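From: Abimbola Abubakar
To: gullent-dev
Date: 1 Apr 2024
Subject: Re: [gullent-dev] gripper width jumps in replay, sticks task

Ntombi Molefe wrote:

> Replayed the stick episodes against the new Gullent build. Pose looks fine on both hands but the gripper width signal is a mess – goes to zero in the middle of a grasp, comes back, goes to zero again. The policy learns to let go. Is this the tag detector or the filter after it? And can we still train on what we have, or do we need to re-record?
>
> Also the two hands look out of sync to me on some of these. Might be imagining it.
>
> Ntombi

Not imagining it. Two seperate bugs, taking the easy one first.

**Width.** It's the filter. Detector drops out for a few frames when the fingers close on something thin, and the filter was written to treat "no reading" as 0.0. Zero is a perfectly legal width so nothing downstream complains. With a mug you never see it, the fingers stay far apart. With a dowel the real width is already close to zero, so the jump is small and my outlier check lets it through. My fault, I picked that threshold on the mug data and never went back.

Fix is on branch `width-hold`. Missing readings are now NaN, we hold the last good value for up to 200 ms, past that the segment gets marked bad and the loader skips it. Please don't turn the hold up to get more data through, I tried and it smears the release.
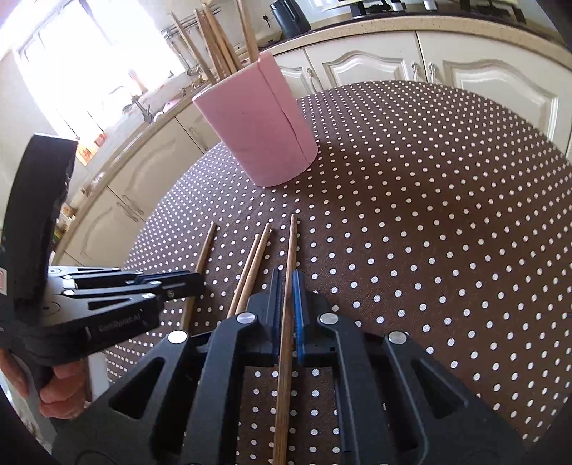
**Sync.** Each hand has its own clock and we line them up once at the start of the episode. OK for short ones. On the long ones they drift, and by the end left and right disagree enough that a handover looks like one hand letting go before the other has closed. Trotard does the alignment and only ever reads the first sync event. There's a second one at the end, we record it, we just never used it. I now fit a line through both. Same branch, seperate commit so you can revert it alone.

Ran the lot last night:

- 1000 episodes in
- 69 rejected, nearly all for missing the end sync event
- the rest load, no zero widths inside a grasp that I can find

So no, no need to re-record. Keep the raw files though, the rejected ones might be salvagable with a one-sided fit.

Things I did NOT fix:

1. Planner still treats every stick as the same length. Fine for picking up, bad for putting down next to something tall. Nanine has a length field, it's just never filled in.
2. Segmentation merges two sticks lying side by side into one fat one. Mask comes out with a sensible looking outline and a center that sits in the gap. Grasp then goes for the gap. I'd rather split on the depth edge than retrain, but open to being talked out of it.
3. Overexposed windows. Tracker loses features when the bright part gets big, recovers after. Châu config has a mask for it, off by default. Try turning it on before you file anything on pose jumps.

To try the branch:

```
git fetch
git checkout width-hold
make clean && make
./replay --check-width --check-sync <episode dir>
```

The `make clean` matters, the old filter object gets picked up otherwise and you'll think nothing changed. Lost an hour to that.

If you get a minute, look at the width plot for anything where a stick gets passed between hands. Those are what I trust least. Would like to merge before the July freeze and preferably well before, the loader change touches everyone.

Number 2 needs an owner. Any takers?

Abimbola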